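Tekora shows two-arm folding cell at Staturstead open day

Nov 20, 2018

STATURSTEAD – Automation firm Tekora opened its Staturstead workshop to visitors for an afternoon and ran its two-arm textile handling cell in repeated demonstrations. The event drew 758 registered visitors, mostly from laundry operators, uniform rental companies and technical schools in the region. The floor space near the cell was limited, and visitors were admitted in groups for 11-minute sessions.

The cell is the result of a joint project with Dreder, which builds the enclosures and mounting rails, and Rebane, a uniform rental company that supplies the test garments and the requirements. Work on the current version began in August, after an earlier single-arm setup was retired. According to Tekora, one arm could pick a garment out of a basket reliably but could not control both sides of a fold in soft fabric.

In the present layout both arms are mounted on a metal rail along the front of a white table. The table is enclosed on three sides by plain gray walls, and work waiting to be folded is held in a perforated plastic basket at the right edge. Finished pieces go on a stack at the left. Short-sleeved shirts are the main test item at this stage. 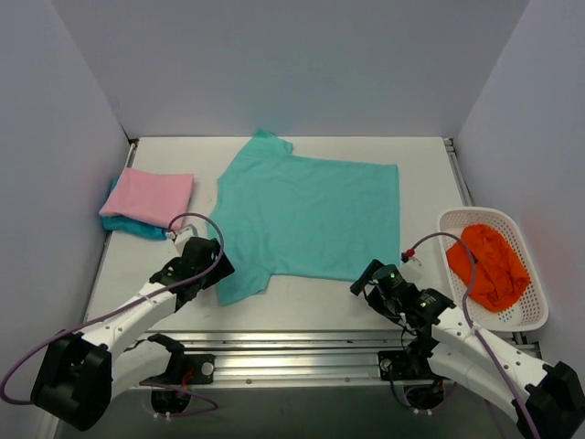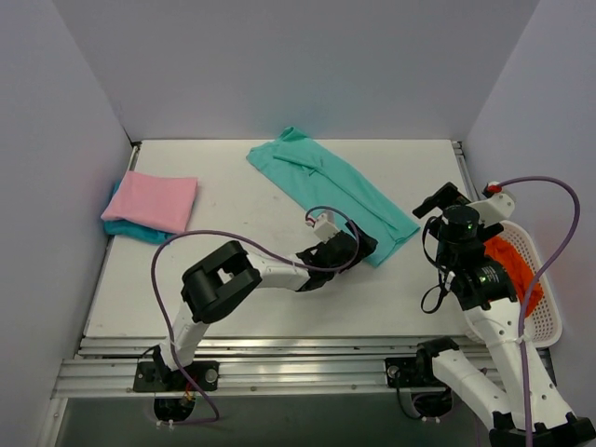

Staturstead Industry Bulletin
Technology desk, staff writer

The fold sequence used at the open day has four steps. The garment is taken from the basket and laid on the table, spread until both sleeves are clear of the body, folded lengthwise, and then folded across and moved to the stack. Tekora treats spreading as a separate step with its own check. If the outline of the shirt does not match a stored range of shapes, the arms release the fabric and start the spread again, up to 3 times. After that the cell stops and waits for an operator.

Engineers at the demonstration said the lengthwise fold remains the least predictable part of the cycle. Thin knit fabric tends to bunch at the end farthest from the grippers, and a raised crease there carries through into the next fold. The present software corrects this with a short pull along the length of the strip before the cross fold begins. The pull distance is set by hand for each fabric type. An automatic setting is planned but no release has been scheduled.

Several questions from the laundry operators concerned speed. Tekora gave no cycle time for the demonstration cell and said the arms were being run at reduced speed for the visit. The company's position is that the cell is a development platform and should not be compared with existing folding machines, which handle flat goods such as towels and sheets in large volumes. The intended use is mixed small-batch work, where garments differ in size, color and cut from one piece to the next.

Cable routing was another subject. The cables to the grippers are run outside the arm links in wide arcs, so that the wrists can turn without pulling on the connectors. Dreder said a closed routing would look tidier but would take longer to service. A cable on the development cell can be exchanged in a few minutes with the arm left on its mount.

Rebane plans to place a second cell at its own sorting hall next year – initially outside the production line, with garments brought to it by hand. The trial is set to run for over 4 months. Results will be assessed on the share of garments folded without operator help and on the number of pieces that have to be refolded before packing.

Tekora said it would repeat the open day once the trial cell is installed. Technical schools may ask for separate group visits before then. Requests should be sent to the Staturstead office in writing, with the size of the group and a preferred week. Closed shoes are required on the workshop floor.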